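Refilling travel bottles from big packs, or buying the small ones each time?

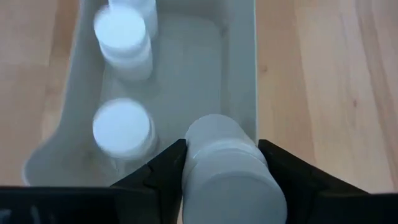

Category: Household and Budget > Bathroom and Laundry

druvby_mill
Posted 4 July 2024

Hello all. I would like to hear your experience before I spend money. Until now I buy shampoo in small bottles, and my family finishes one very quickly. My sister-in-law buys hers in a big can from Trusard, 2000 ml, and fills it over into plain white bottles. She says she saves a lot in one year. I calculated for my own house and I came to 46 dollars per year, which is nice but not enormous.

My questions are two. First, does the shampoo stay good after you open the big can? We would need until December to finish it. Second, how do you clean the small bottles between the fillings? The neck of mine is narrow and no brush I own goes inside.

Please excuse my English, I write slowly and I check the words.

saltmarsh
46 dollars is 46 dollars. We have done it for years with no trouble. Keep the can closed and out of the sun. For cleaning: hot tap water, a little dish soap, shake, rinse until there is no foam, then upside down on a rack overnight. You do not need a brush.

pepperpot76
I have to disagree with the "no trouble" part. I refilled hand soap for a long time and one day it smelled like an old vase. I had always topped up the bottle when it was half empty and never washed it. So the old soap at the bottom was really old.

saltmarsh
Well yes, topping up is a different thing. You have to let it go empty.

pepperpot76
Then please write that in the first answer! A new person will top up, everybody does it.

druvby_mill
Thank you both. I admit that I was planning to top up. Now I will not. Is it important that the bottle is fully dry inside before the filling? With my narrow neck it takes two days.

quietkettle
It is important, in my opinion. Water that stays inside makes the shampoo thinner, and the preservative in it too. I own twice as many bottles as I use, so one group can dry while the other is in the shower. Mine are the 210 ml ones from Vestergaard, with a wide neck, and they dry overnight without problem. The caps take longer than the bottles, so take the caps apart if you can.

flaltley_fan
Why decant at all? Flaltley sells a pump that screws on the big can. Put the can in the shower, finished. You wash nothing.

quietkettle
A full can on a wet shelf, with children? It would fall on a foot in my house in the first week.

flaltley_fan
Ours stands on the floor in the corner. No foot was hurt so far. But I agree the pump gives too much each time, and my son presses it three times because he likes the sound. So maybe we do not save so much.

pepperpot76
This is my other doubt about big cans. When there is a lot, people use a lot. Did you put this in your calculation, druvby_mill?

druvby_mill
No, I did not. I calculated with the same use as now. If my daughter uses more, the saving can become zero. Maybe the small bottle is good for this reason also, she sees when it becomes empty.

saltmarsh
Write the name of the product and the date of filling on a piece of tape under the bottle. All white bottles look the same and my husband once washed his hair with fabric softener. He said it was very soft.

druvby_mill
I will buy tape together with the can. I decided to try one can of shampoo only, and leave the conditioner as it is. I will order wide neck bottles too, if the shipping is not too expensive. When the can is finished I will write here how it went.

quietkettle
Good plan. Check also if the can has a small tap or only a screw cap. With only a cap you will want a funnel.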